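구조와 형태 입문 수업 자료
늘어진 줄에서 배우는 것들
2023년 1월 29일

지난 시간에 보와 기둥을 다루면서 식이 많이 나와 다들 고생하셨지요. 오늘은 조금 쉬어 가는 기분으로, 줄 이야기를 해 보려고 합니다. 쉬어 간다고는 했지만 3월 과제와 바로 이어지는 내용이니 필기는 꼭 해 두세요!

양 끝을 잡고 늘어뜨린 쇠사슬은 누가 시키지 않아도 늘 같은 종류의 곡선을 그립니다. 이 곡선을 현수선이라고 부릅니다. 얼핏 포물선처럼 보여서 예전 사람들도 많이 헷갈렸는데, 두 곡선은 하중이 어떻게 퍼져 있느냐에 따라 갈립니다. 줄의 길이를 따라 무게가 고르면 현수선이 되고, 현수교처럼 수평 방향으로 고르게 실린 상판의 무게가 줄 자체의 무게보다 훨씬 크면 포물선에 가까워집니다. 시험 답안에서 이 둘을 바꿔 쓰는 분이 해마다 계시니 여백에 크게 적어 두시면 좋겠습니다.

실라르(Silar) 보행교를 예로 들어 볼까요. 경간이 34미터인 작은 다리인데, 저는 학생 때 이 다리를 건너면서 왜 줄을 더 팽팽하게 당기지 않았을까 하고 한참 궁금해했습니다. 답은 간단한 식에 있습니다. 등분포하중 w, 경간 L, 처짐 f일 때 수평장력 H는 wL²/8f입니다. f가 분모에 있지요? 처짐을 절반으로 줄이면 수평장력은 두 배가 됩니다. 완전히 곧은 줄을 만들려면 끝없이 큰 힘이 필요하다는 뜻이기도 합니다. 그래서 설계하는 사람은 보기 좋은 모양과 앵커가 버틸 수 있는 힘 사이에서 적당한 처짐을 고르게 됩니다.

줄을 뒤집으면 아치가 된다는 이야기도 잊지 마세요. 당기는 힘만 받던 모양을 그대로 엎으면 누르는 힘만 받는 모양이 됩니다. 다음 시간에 실과 추로 직접 만들어 볼 테니, 집에 목걸이 줄이 있으면 하나씩 가져오셔도 좋아요.

마지막으로, 줄에서 면으로 넘어가면 사정이 꽤 복잡해집니다. 막이나 천은 방향마다 당겨지는 정도가 달라서, 어떤 곳은 팽팽하고 어떤 곳은 힘이 빠져 주름이 생기거든요. 남색 반소매 티셔츠의 위쪽 두 귀퉁이를 집어 옆으로 넓게 벌려 놓은 모습을 보면, 위쪽 가장자리는 당겨져서 완만한 곡선을 이루고 그 밑의 천에는 부드러운 주름이 잡혀 있습니다. 오른쪽 귀퉁이가 더 높이 잡혀 있으니 양쪽 지점의 높이가 다른 경우를 떠올리기에도 좋고요. 교재 93쪽 연습문제를 풀기 전에, 힘이 어느 지점으로 흘러가는지 공책에 화살표로 먼저 그려 보시기 바랍니다.

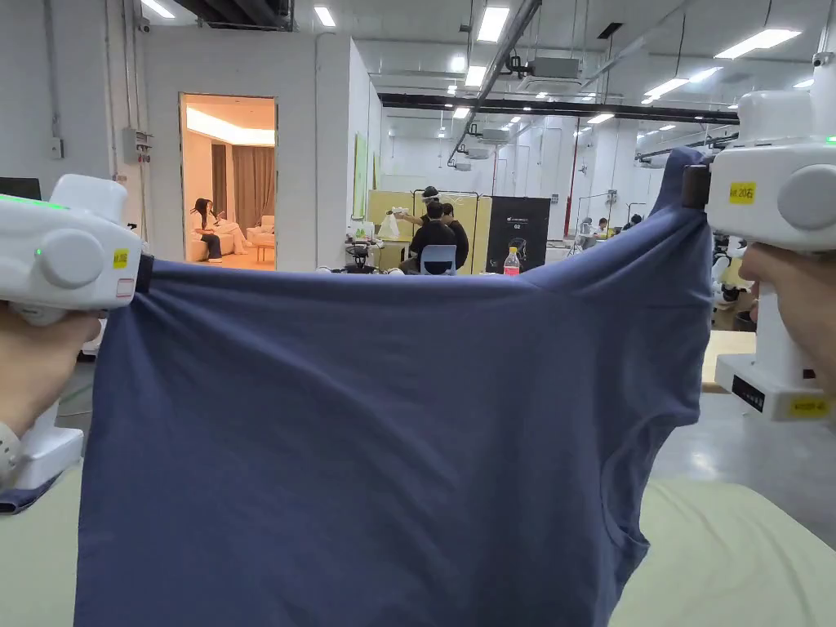
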